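Kolia Refurbished Desktop Tower

Ridgeway Computers, Kirnbridge – shop and repairs

I've been selling the Kolia for a while now and it's still the one I point people to when they come in and say they just want a computer that works. It's a proper old-fashioned tower, the sort that sits under a desk and gets on with it, and we do them up ourselves in the back of the shop. My mum has one. So does my dentist, come to think of it!

Every Kolia starts life as an office machine. Big firms get rid of theirs after a few years, often for no better reason than a lease running out, and Lionel Bunting goes off in the van and brings back as many as he can fit. Then we strip them, clean them (you would not believe the fluff), put in fresh thermal paste and test the lot. Anything that makes a funny noise gets swapped.

The standard one comes with 16GB of memory and a new 1000GB solid state drive, and that's plenty for email, photos, spreadsheets, homework and having far too many tabs open. If you've got an old hard drive full of pictures, bring it in with you and I'll copy the files across while you have a wander round town. There's no charge for that if you're buying a tower, as long as the drive still reads.
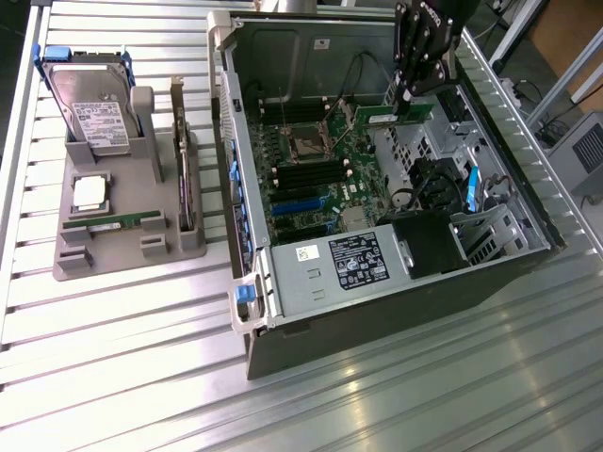 People ask me a lot about adding bits later on, and I'm all for it. I sell memory over the counter and I'm happy to show you how it goes in – it takes a couple of minutes and a bit of a firm push. If you'd sooner leave it to us, fitting is £11, whether it's one stick of memory or a network card. Do ring first if it's a graphics card you're after, as the power supply in the standard Kolia is a modest one and I'd hate you to buy something it can't run.

What you get for your money:

Kolia tower, cleaned and tested
16GB memory
1000GB solid state drive
Windows 11, set up and updated
Power lead
Keyboard and mouse (wired, plain black, nothing fancy)
80 days to change your mind
One year's guarantee, parts and labour

Price: £137, or £126 if you don't need Windows and want to put Linux on it yourself.

There's no screen included. I do usually have a few second-hand Nivska monitors on the shelf and I'll knock a bit off if you take the two together, so have a look while you're in. They're not the prettiest, but the picture is good and the stand goes up and down, and my neck is very grateful for that.

A word on noise. The fan is quiet enough that I forget mine is on, though you will hear it if you're doing something heavy like editing video. Roscoe Sorensen bought two for his recording room last July and put them in the cupboard next door with long cables – a bit extreme if you ask me, but he's happy!

Delivery is free in Kirnbridge and I'll carry it up the stairs for you. Further out it goes by courier, boxed up with far more padding than it needs, and that's £11 on top. Collection is fine any time we're open, and there's a loading bay round the side if you're coming by car.

Stock and prices checked Wednesday, January 7, 2026. If it says sold out when you get to the basket, drop me a line and I'll put one by for you from the next van load.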